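Bench notebook, grippers and wrist cameras
March 1, 2018
Present: me, Ineke Postma, Nelu Lungu for the first half

Picking up where the last entry stopped. The claim we were handed with the new fingers is that they close evenly on anything from a thin plate up to the wall of a cup without retuning the force limit. I didn't believe it when Emilian forwarded the sheet and I don't believe it now, but I've agreed to give it a fair go before I say so upstairs.

Setup is the two-arm cell on the white table, plain wall behind. Same controller build on both arms (Onu, the branch Mircea tagged, not his later one). Wrist cameras left on their old brackets. I wanted to change one thing at a time, and Ineke agreed, with a face.

Checked the bolts on the linkage bars before powering anything. Last time we lost most of a morning to a finger that had worked loose and that we had been blaming on software.
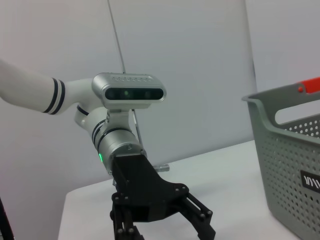 Wrist, depth camera and gripper with the fingers apart, basket at right.

Ran the open and close cycle with nothing between the fingers, 82 times on each arm. No stalls. The log says the end position repeats well, and I'd like to know what the log is measuring, since it reads the motor side and not the finger side. Any slop in the pivots is invisible to it. Nelu's view is that the slop is small. He may be right. Small compared with what, though? On a flat toy brick lying on a table you don't have much to spare in height.

Asked Nelu for a dial gauge. He thinks it went to Cilitmont with the other kit in June and never came back. TODO: write to them.

Next, cameras. This was supposed to be the quick part. The Cilter people want us to drop the overhead view altogether and let the wrist cameras do the picking. Their argument is that the wrist view is closest to the work, so it must be the best one. My trouble with that is what it looks like while the arm is moving.

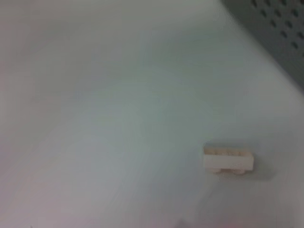 Blur on every frame where the wrist is traveling, enough that a pale brick on a white table is close to being a pale patch on a pale patch. Color is no help there at all. You get the shadow and some edge. I pulled a stretch of 451 frames from the approach phase and went through them by eye with Ineke, marking the ones where we'd both be willing to say where the brick ends. We agreed on 45. Dark pieces would do better, and I expect the numbers we were sent came from dark pieces, or from a wrist that had stopped.

Things we could try:
shorter exposure, more light on the table
stop and look before the descent (costs time on every pick, they'll hate it)
a gray mat in place of the bare tabletop
keep the head camera and quit arguing

Ineke likes the mat. I'd take the last one. A mat fixes our table and does nothing for the next customer's table, and the whole pitch for Ondotora is that it works on whatever surface is there.

Exposure is set to 2000 in the config, no unit given. Microseconds, I assume. If it's anything else then half of what I wrote above needs doing again. Ask Mircea.

Moved on to both arms together. The task on the sheet is clearing loose bricks from in front of a basket, arms taking a side each. We added a few harder things to the layout. 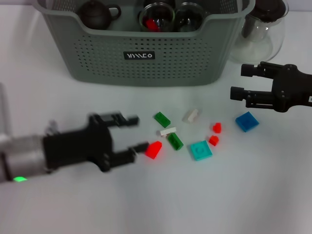 The reach split is a plain line down the middle of the table and I think it's a poor rule. A piece lying near the line gets claimed by whichever arm finishes its last job first, so the same layout gives you a different order each time and you can't compare two runs. For testing grippers I want the order fixed, even if it's slower. Ineke wrote a small script for that (it's in her folder, not merged, don't anybody run it on the real cell without asking her).

Glass is a separate worry. The depth picture has holes wherever there's clear glass, as it always has, with this camera and the one before it. The planner treats a hole as free space. So the arm has no reason to stay away from a glass teapot except that we told it to, with a keep-out box typed in by hand. I would call that a workaround. The sheet calls it "scene awareness".

On the fingers themselves, my opinion so far: the thin plates are where the design will be found out. Lying flat they give the pads next to nothing to hold, and an approach a hair too high means closing on air while the log happily reports a grasp. The grasp flag is set when the current rises, and the current also rises when the fingers meet each other. I've complained about this before, see the old entry on false grasps. The fix was agreed and then went missing in the merge.

Not tested: anything wet, anything soft, lifting the basket. The red handle tempts people. Leave it alone until the load figure is confirmed in writing.

Parked both arms with fingers open and pads clear of the table, and sent this much of the entry around before going further. 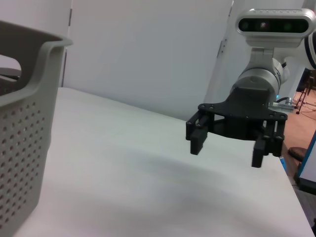
Liviu Rusu wrote back that I'm being hard on the fingers and soft on the bracket. In his opinion the camera mount flexes whenever the arm brakes, part of what I'm calling blur is the camera still swinging, and a stiffer bracket would be cheaper than any of my four ideas. He'd also like it noted that he said so when the brackets were ordered.

Noted. It's a fair point, and easy to check: log the frames for a moment after the stop and see whether the brick keeps moving in them. If it does, I owe him one. If it doesn't, I still want the head camera.

Open items
dial gauge, or borrow one
exposure unit (Mircea)
grasp flag fix back into the Onu branch, with a test this time
frames after stop, both wrists
Emilian to find out which pieces the supplier used for their figures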